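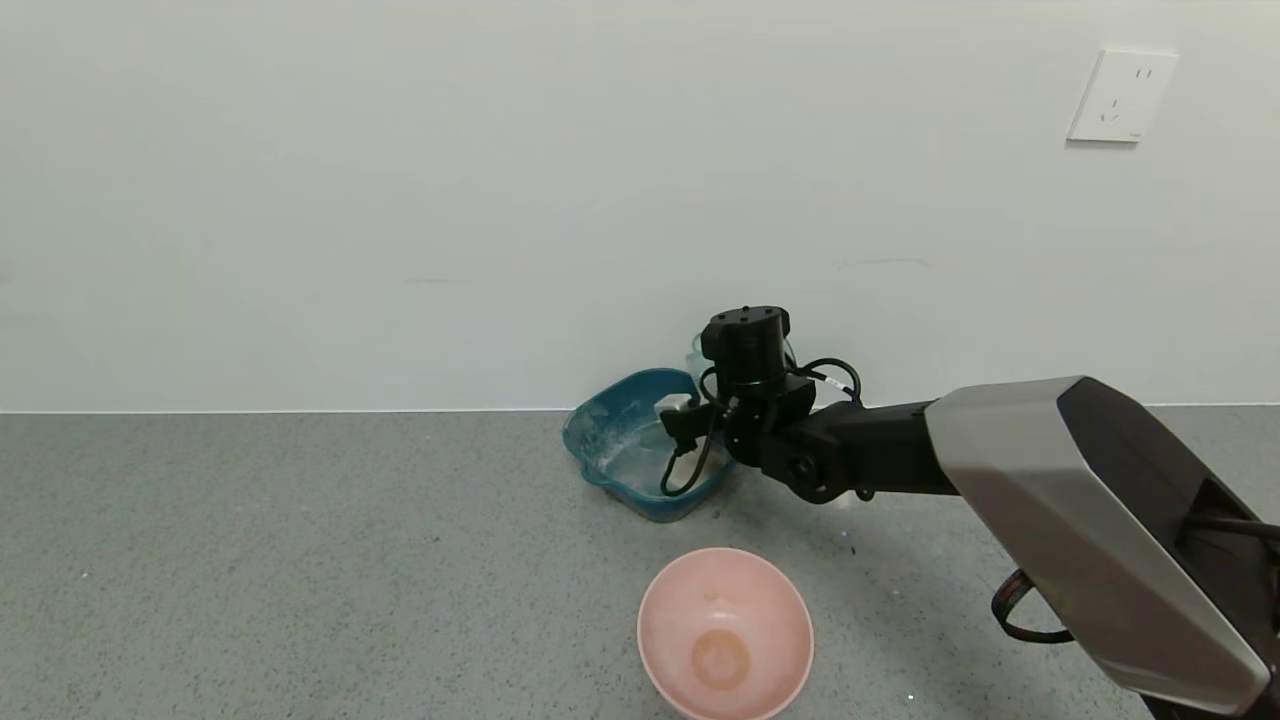

DAVINA CAIRNS

I didn't expect to have opinions about a plastic basin. The Himdale Pour-Off costs $50, though, and for that money I think a person is allowed a few.

It's a wash basin, a rounded rectangle in teal-blue plastic with a small pouring spout at one end. You put water and soap in it, you put dirty things in it, and when you're finished you tip the water out through the spout. Himdale calls this "a rethink of the wash-up." My grandmother had one in the seventies and called it the basin.

The claims on the card sleeve are as follows. It holds 5 quarts to the fill line. The spout pours "without a single dribble." The inside has a finish that "releases suds and grease in one rinse." And it's guaranteed for 2,000 washes, with no word on how Himdale plans to check. There are 382 reviews on the Himdale site and I read a depressing share of them. Almost all are five stars and a surprising number use the phrase "game changer." I've been washing things in it since September and the game is pretty much as it was.

Let me start with the spout, which is the reason anyone would buy this over a dishpan from the dollar store. It pours well when the basin holds a couple of inches of water. You lift the far end, the water gathers at the spout and goes where you aim it. With more in there, the water comes up over the rim on both sides of the spout before the spout itself has caught up, and your socks find out first. I tried pouring slower. I tried pouring faster, which was worse. What works is using less water, so I now wash in a shallow amount and change it more often. That's fine for a few small things and a nuisance for anything bigger.

There's also the dribble. When you set the basin level again, a little water hangs on the underside of the spout and runs down the outside. It's a small dribble. The card promised none.

Now the finish. I do a lot of my soaking on the floor, up against the wall, where there's room to leave a thing for an hour without losing the sink. Leave soapy water standing in the Pour-Off and a whitish film sticks to the inside walls. You can see some of it in the photo, along with more of the same floating near the surface. One rinse takes off part of it. A second rinse and a wipe with a cloth gets the rest. My water is hard and I used a cheap powdered soap for most of this, so I switched to liquid for a while to be fair. There was less film with the liquid. There was still film.

Teal is a poor color for this, by the way. Every cloudy streak shows up against it. I'm told there was going to be a white version and it got dropped, and I'd have bought that one.

Grease is where I'd hoped for more. I wash my bowls in it, including the pale pink one, which has a darker orange-tan circle at the bottom that I've never fully shifted. I don't hold that against the basin – a basin doesn't scrub – but the leaflet inside the sleeve has a paragraph about how soaking in the Pour-Off "lifts set-in color." I can't think of any way the shape of a container would do that. Soap and hot water lift color, or they don't. The paragraph ought to go.

The good parts, and there are some. It sits flat. The corners are rounded, so a cloth gets all the way in and there's no gunk line to dig out with a toothbrush. The rim is smooth and I've had no complaints from my hands, even carrying it through to the tub with water in it. The plastic has some give without feeling flimsy, and I've knocked mine against the door frame more than once and can't find a mark. It's light. It fits under my sink on its end, if I move the bucket.

It is also quieter than a metal basin when you drop a spoon in it, which will matter to you if someone in your house works nights.

I lent it to my neighbor Niall Gourlay for a week, mostly to find out if I was being mean. He washed paint rollers in it. He thought it was great. Then he asked the price, and handed it back over the fence with a look. His own is a Trurnine, no spout, bought at a hardware store, and I borrowed that in return. The Trurnine is uglier and the corners are tighter. It holds a bit more and it was a fraction of the money. To empty it you tip it over one corner, and I'd say it splashes my feet as often as the Himdale does when the Himdale is full. With shallow water, the Himdale wins easily.

I wrote to Himdale about the spout and the film. I got a polite answer saying the fill line marks the maximum for "carrying and soaking" and that pouring is best done "from a partial fill." Fair enough. Then put a second line on it. As for the film, they suggested their own soap tablets, sold separately. I haven't bought them.

One thing I couldn't test is the guarantee. I don't log my washes and I don't know anyone who would. The leaflet asks you to keep proof of purchase, and the print on mine has already faded to the point where I can make out the store name and very little else. Take a picture of yours the day you get it.

If you hand wash small stuff often, have a bad back, and hate fighting a full dishpan, the spout may be worth something to you. I'd pay half the asking price for it. At full price I'd wait for a sale, or buy the plain one and use a plastic cup to bail the water out, as I did for years.

Mine is staying in use. I'm just going to stop soaking things in it overnight.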